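Simulated arm reaches the green cube, real one misses it. Is the sim worth the bother?
Posted in Home Builds, March

Stivar
I'm putting together a small two-finger arm on the bench in our shared workshop and have spent far too many evenings on the simulated version first. Everyone said it would save time. I have my doubts. 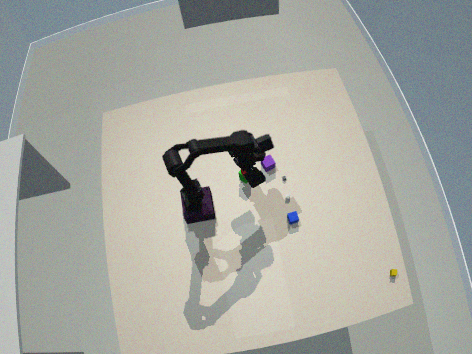
My reach setting is 355 in the sim and I copied it straight across. On the bench the fingers close short of the cube every time. Do I trust the model or bin it?

Hindatau
Check your units and your zero. I had 396 in one file and 269 in another for the same link and spent a month blaming the motors. Also, how did you measure the real base? If it was with a tape measure, I wouldn't believe either number.

Diveo
I'd bin it. Mine never matched and I got on better moving the joints by hand and saving the positions.

Hiebert
Don't bin it yet, but don't believe it on grip either. Mine will hold a block at angles that a real finger would never manage. I only use it to see whether the arm clears the other blocks - for that it's decent. Try the purple one, as it's bigger than the green and more forgiving.

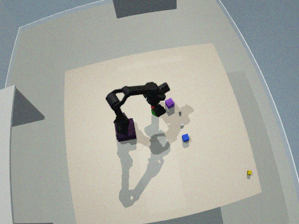 Simulated arm at the green block, purple cube to the right of the gripper

Then measure the real arm from shoulder to fingertip, 2 times, and put that in.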